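빈티지 원피스라는 말, 어디까지 믿어야 할까

'1950년대 무드'라는 말이 붙으면 원피스 값이 오른다. 허리선을 조금 올리고 치마폭을 넓힌 뒤 목선을 일자로 파면 갑자기 이야기가 있는 옷이 된다. 지난 11월, 레트로 의류를 파는 온라인 브랜드 루델(Ludell)의 원피스를 주문해 입어 보고 나서 든 생각이다.

루델의 상품 페이지는 길다. 풀서클 스커트, 옛 패턴의 복원, 손으로 마감한 밑단. 읽다 보면 재봉사의 작업실에 앉아 있는 기분이 든다. 그런데 정작 원단 혼용률은 맨 아래 접힌 메뉴를 두 번 눌러야 나온다. 폴리에스터 100%. 폴리에스터가 나쁜 소재라는 뜻은 아니다. 구김이 적고 세탁도 쉽다. 다만 그 시절의 면 원피스가 떨어지는 모양을 기대한 사람이라면 치마가 다리에 달라붙는 순간 속았다고 느낄 것이다.

'풀서클'이라는 표현도 따져 볼 만하다. 진짜 원형 재단은 원단을 많이 먹는다. 펼쳤을 때 온전한 원이 되어야 하기 때문이다. 받은 옷을 바닥에 펴 보니 반원보다 조금 넓은 정도였다. 사진 속 모델의 치마가 그렇게 풍성했던 것은 페티코트 덕이었고, 페티코트는 별매다.

경쟁 브랜드 툴데일(Tuldale)은 조금 다른 길을 간다. 이쪽은 '한정'을 판다. 한 디자인에 2,000벌만 만든다고 적어 두었는데, 소규모 레트로 브랜드에서 2,000벌이 과연 한정인지 모르겠다. 품절된 무늬는 단추 색만 바뀌어 다시 올라온다. 리뷰는 1,119개가 달려 있고 별점은 눈부시다. 그러나 최근 것부터 읽어 보면 배송이 빨랐다는 말이 태반이고, 세탁 후 어깨선이 어떻게 되었는지 적은 글은 드물다.

그나마 설득력이 있었던 곳은 오 달라이(Ó Dálaigh)다. 치수표에 가슴, 허리, 엉덩이뿐 아니라 어깨너비와 등길이까지 적혀 있고 안감 유무도 첫 줄에 나온다. 사이즈는 14까지 나오는데, 큰 사이즈는 허리만 늘린 것이 아니라 다트 위치까지 옮겼다고 한다. 입어 본 것은 중간 사이즈 한 벌이니 나머지는 판단을 미루겠다. 지퍼는 뻑뻑했다.

환불 규정은 어디나 비슷하게 인색하다. 드린베르크(Drirnberg)는 수령 후 14일 안에 반품을 받아 주지만 '착용 흔적'의 기준이 없다. 금요일 저녁에 문의를 남기면 답은 다음 주에나 온다. 거울 앞에서 한 바퀴 돌아 본 것도 착용인가. 고객센터의 답은 "상품 상태에 따라 다르다"였다.

그래서 살 것인가. 옛 실루엣이 잘 어울리는 사람은 분명히 있고, 그 기분에 돈을 쓰는 것도 말릴 일이 아니다. 하지만 연대가 적힌 문구는 건너뛰고 혼용률과 치맛단 둘레부터 확인하기를 권한다. 치맛단 둘레를 물었을 때 대답하지 못하는 곳이라면 장바구니를 비워도 아쉬울 것이 없다. 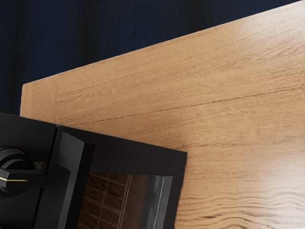
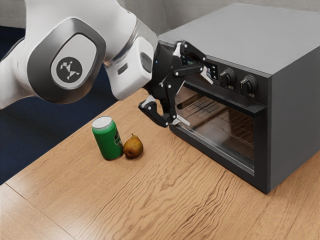
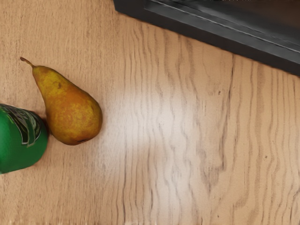
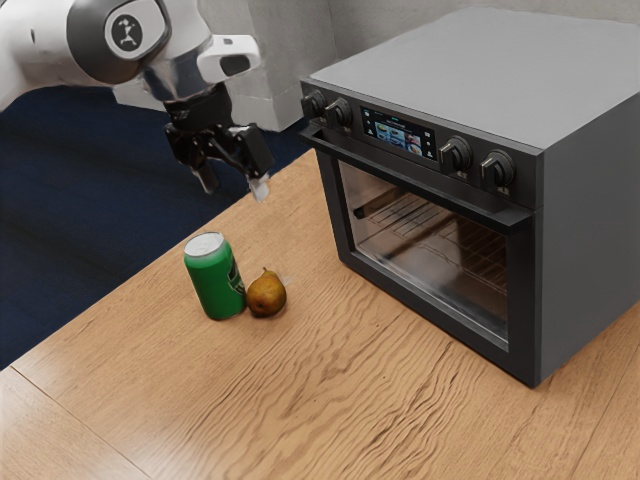 네 컷 모두 컴퓨터 렌더링 이미지. 세 번째 컷은 나무 상판 위의 서양배.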